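# Grotdale Wire Plate Stand

The Grotdale is a low stand for storing plates on edge. It sits on a shelf, in a deep drawer or on a countertop, and it holds plates in a row so that any one of them can be lifted out without moving the others. Skesus makes it in two lengths. The short one suits a small household. The long one is meant for a pantry shelf or a serving station.

Plates kept in a flat pile have to be lifted off one another to reach the one at the bottom, and the foot ring of each plate rubs on the glaze of the plate below. Over a few years this leaves gray rings that don't wash off. Standing plates touch very little, and air can get between them after washing.

## Sizes and load

| | Short | Long |
|---|---|---|
| Item number | 107-S | 107-L |
| Length | 200 mm | 600 mm |
| Gap between wires, center to center | 50 mm at the ends, closer in the middle | 50 mm throughout |
| Best for | side and salad plates | dinner plates, platters, shallow bowls |

Both lengths take plates with a rim. Coupe plates, the kind that curve up with no separate rim, will also stand, but they lean farther back and need a little more room behind the last one. Measure your shelf with the plates in mind – the stand itself is lower than anything you will put in it.

Heavy stoneware is fine in the long stand. Load it from the back forward and put the largest plates at the rear. If the row is only half full, keep the plates together at the back end so the weight stays over the feet.

## Finish

The wire comes clear coated or white. The clear coat lets the stand drop out of sight on a pale shelf, and most customers choose it for open shelving. White hides scuffs better and is the one we suggest for restaurants and rentals.

The coating is smooth and won't mark glaze in normal use. If it gets nicked down to the metal, touch it up before the stand goes back in a damp spot. A small bottle of touch-up coating is sold separately under Parts.

## Setting it up

The stand ships flat with the feet folded under.

1. Open the feet until they click.
2. Push the four rubber tips on. Warm water makes them easier to seat.
3. Set the stand where it will live and press down on each corner. If it rocks, bend the short foot out slightly by hand.
4. Add the plates one at a time from the back, each leaning on its own wire.
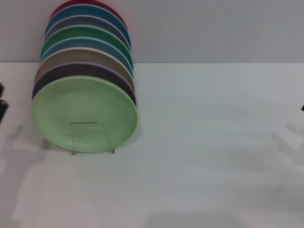 ## Cleaning

Wipe with a damp cloth and dish soap. The short stand fits the bottom rack of most dishwashers. Take the rubber tips off first, or they will end up in the filter. Don't use steel wool or oven cleaner on either finish.

## What goes with it

- **Garrido shelf riser.** Raises the short stand so that cups or small bowls can go underneath. Not rated for the long stand.
- **Triton drawer mat.** Keeps the feet from sliding when the drawer is closed hard. Trim with scissors.
- **Spare rubber tips**, bag of four. Same tip for both lengths.

Plates are not included with the stand.

## Ordering and returns

Both lengths are normally in stock in the clear coat. The white finish is made in batches, and the next one is due in April. Orders placed before noon go out the same day.

Unused stands can be returned in the original sleeve. For a stand that arrives bent, keep the carton and send us a photo of the label along with the item number, and we will ship a replacement. Quantity pricing starts at 50 pieces, with lengths and finishes mixed as you like.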